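The Sponge Shift

The sponges came in a box of 90, and Mỹ Chu was told to use as many as she needed.

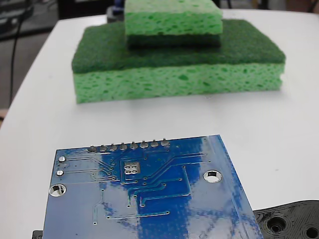 She had been at Dedton eleven years by then, most of them at the rework bench. When a board failed test, it came to her. She looked at it, touched up a joint or lifted a part, and sent it back. In a good week she cleared more boards than the next two people together, and she did it with the radio on.

In July the company took away the rework bench and put in a table. It was white and had round corners, and it didn't have drawers. Her iron went into a cabinet. The man who came with the table was Henrik Bauerfeind, from Gkikas, the firm that sold Dedton the system. He was tall and polite and he ate his lunch standing up.

"It can already pick up a board," he said. "It has trouble with everything else."

What he wanted from her was sorting. She would put things on the table, a board and something that was not a board, and the arm would have to move one and leave the other. Then she would put them down a different way. Sponges were good because they were soft and the arm was used to hard things. She stacked two and set a blue board in front with the solder side up. She pressed the key, waited, and wrote down what happened. Then she moved the sponges and did it again.

She did this 70 times before lunch on the first day.

"How are you finding it?" Henrik asked.

"My feet hurt," she said.

He got her a stool.

The others came by to look. There had been four of them at rework, and the other three were on packing now, at the same pay, which the notice on the door had said twice. They asked her if it was stealing her job. She said it was having a hard time stealing a sponge. They laughed and went back to packing, and she heard the tape guns start up again.

It was true for a while. It squeezed the sponges flat. It picked up the top one and let it fall on the floor. It took hold of a board by the pins and bent two of them, and she reached for her iron before she remembered where it was.

After a couple of weeks it dropped less. By the fourth week she could put the board nearly anywhere and it would find an edge. Glare bothered it, so she learned to tip the boards to catch the ceiling lights, to give it the hard ones. She noticed she had started doing this without being asked. It was the same thing she used to do with new people. You gave them the easy boards until they got bored and then you gave them a bad one.

One afternoon she turned over a board from the practice bin and saw that the third joint along the header was dull. The others were fine. She held it under the light and moved it back and forth.

"This one's cold," she said.

Henrik came over. "It's only for practice. They're all scrap."

"It isn't scrap. It's one joint."

He took the board and looked at it for some time. "I can't see it," he said.

"Tip it."

He tipped it. "I still can't."

She showed him with the end of a pencil. He nodded, but she thought he was only being polite. Then he asked if she could say how she knew, in words, so he could write it down for the people in Pruvine who did the inspection side. She tried. She said it looked tired. She said it looked like butter that had been melted and put back in the refrigerator. He wrote both of those down.

At ten to five he asked how many others in the bin were like that.

"I'd have to go through it."

"Would you?"

She pulled the bin over. He got the key to the cabinet from the supervisor, and it took a while because the supervisor was on the phone. When he came back she had 21 boards in one pile and the rest in the other. He put her iron down on the table next to the sponges.

It took a few minutes to heat. She looked around for something to wipe the tip on, and then she took the top sponge off the stack, ran it under the tap and squeezed it out.

"That's test equipment," Henrik said.

"You've got a box of them," she said, and picked up the first board.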